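About Paswood

Paswood is a game room and game library. We lend, host, mend and sort. Board games, card games, dominoes, jigsaws if you promise to count the pieces. Started with one cupboard and 27 games, most of them missing something. Rodrigo Neves ran it out of his front room for the first winter, then the front room got full.

Now we're on the ground floor of the old Barreto building, side door, ring twice. Two rooms and a hallway with shelves in it. Tables get booked by the hour, library members borrow up to 5 games at a time and keep them for 20 days. Late is fine if you call. Not calling is not fine.
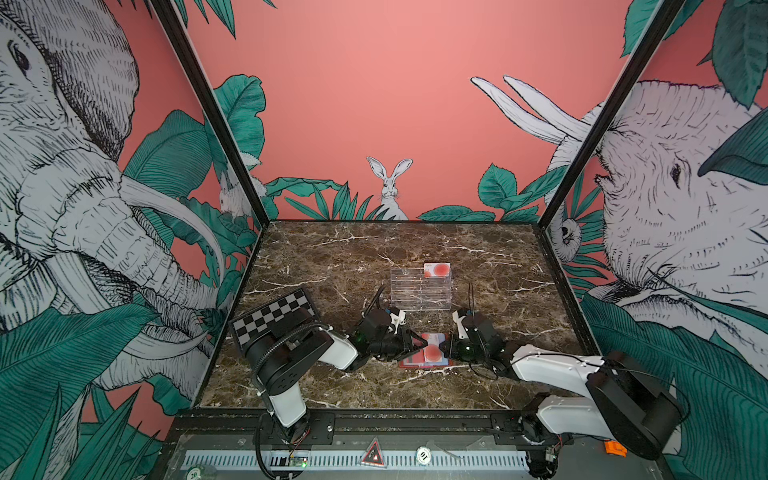 What we do all day, mostly, is put things back. People think a game library is about playing and yes, it is, evenings. Mornings are sorting. Decks get checked, boards wiped, boxes taped at the corners, score pads topped up. Every game has a sheet in the lid saying what should be inside, and if the sheet and the box dont agree the game stays off the shelf until they do. Members complain. The sheet wins.

Table rentals for schools and offices go out under the name Draltus - same people, same phone, different invoice. We bring the games, set up, explain the rules, pack up after. Smallest group 5, biggest so far 50, and that was too many for one kettle. Ask early for January, it fills first.

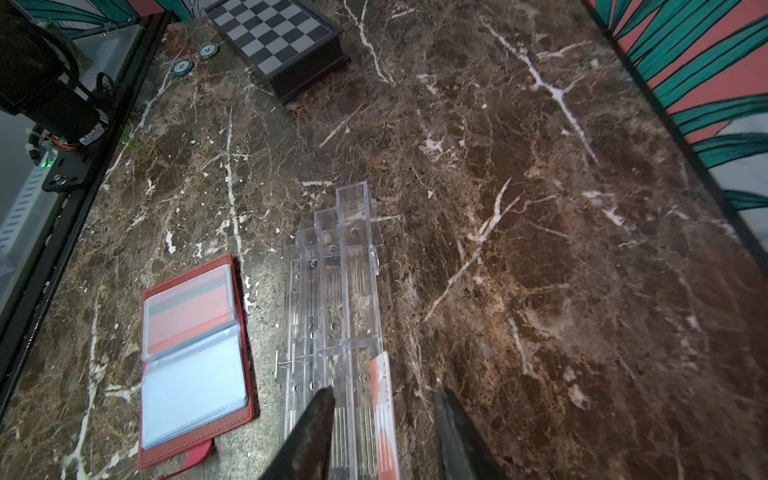 Storage is where the arguments start. Rodrigo likes everything in its original box, the rest of us like to see what we have. So both. Chess stays with its box, the checkered lid is the board anyway so why would you split them. Cards are the other camp - a clear stepped rack for whatever is in use, and a red holder with plastic sleeves for the ones that shouldn't get bent. Poker chips still turn up on any flat surface. We have a tin for them. We have had a tin for them for years.

Donations welcome, but please look inside first. Complete decks, yes. Half decks, also yes, we use them for spares. Damp, no. Anything with batteries, ask. Drop off at the side door between 10 and noon, or at the Ilport stationery shop on the corner, they keep a crate for us behind the counter.
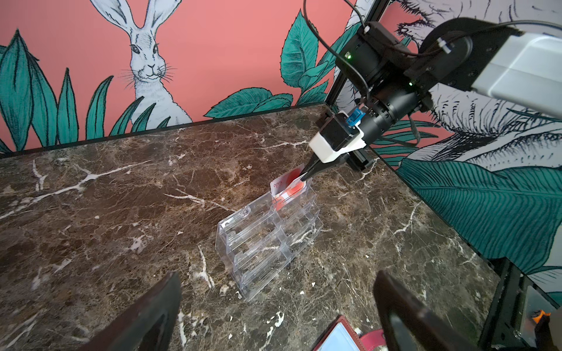
New members get a short tour and then a small job, that's tradition by now. Usually it's cards. Stand each one up in a pocket where it can be read without pulling it out, back row higher than the front, and a card with a big red circle on it is easy to spot even from the doorway. Marble top underneath, so no sliding boxes across it, lift them please. After that the tea is free and you can pick what we play.

Membership forms at the desk. Bring something with your adress on it.

Contact: Paswood, side door, Barreto building | © Paswood, all rights reserved | Back to top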